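In our lab in Kalisstead we have a number on the whiteboard, and every evening somebody erases it and writes a bigger one. Today it is 3848. It is the count of recorded examples for the two-arm set we call Stastotis. Visitors look at this number first, and I am afraid that we also look at it first. I want to argue that it is the wrong number to be proud of.

I have done this work for two years. An operator moves the arms, the computer stores what the arms did, and later a model tries to learn from it. My opinion is simple: a person who gathers examples is writing a textbook, and a textbook is not improved by printing the same page 127 times.

## The clean table problem

When we started, we removed everything from the table except the object to be moved. The recordings looked very nice. Kurup, our first model, learned from them quickly, and we were happy until a visitor put down a coffee cup and a set of keys. The arm then went to the place where the object usually was and closed on air.

After this I asked that the table be left as tables are. Some colleagues did not like it. They said that a messy table makes the learning slow, and they are right, it is slower. But the people who will use such a machine have pens, tape and bowls on their tables, and they will not clean up before each movement. I prefer to pay this price in our room than in theirs.
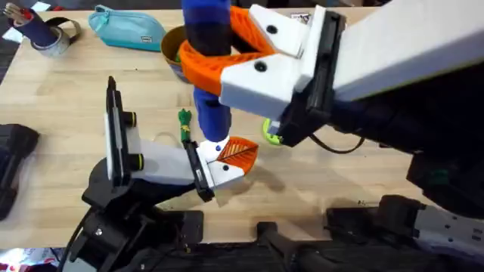 ## The bad attempts

My second complaint is about deleting. At Wurotora, where I worked before, every attempt with a hesitation was thrown away. If the gripper touched the object a little crooked and the operator had to correct, the file was gone. What stayed was a collection of perfect movements, and a model trained on it had never seen how to come back from a small mistake.

I now keep the corrections. Out of 75 attempts in one session last September, 18 had a clear correction inside, and I marked them and kept them all. I don't keep everything – a dropped object with no recovery teaches little, and a tired operator should stop and go home. But the line must be drawn by a person who watched the attempt, and it takes time to watch.

## What I would write on the whiteboard

I would write how many different objects, how many table arrangements, how many operators with different habits. These numbers grow slowly and they do not impress visitors. I proposed it in spring and the answer was that we can discuss it when we reach the next round number.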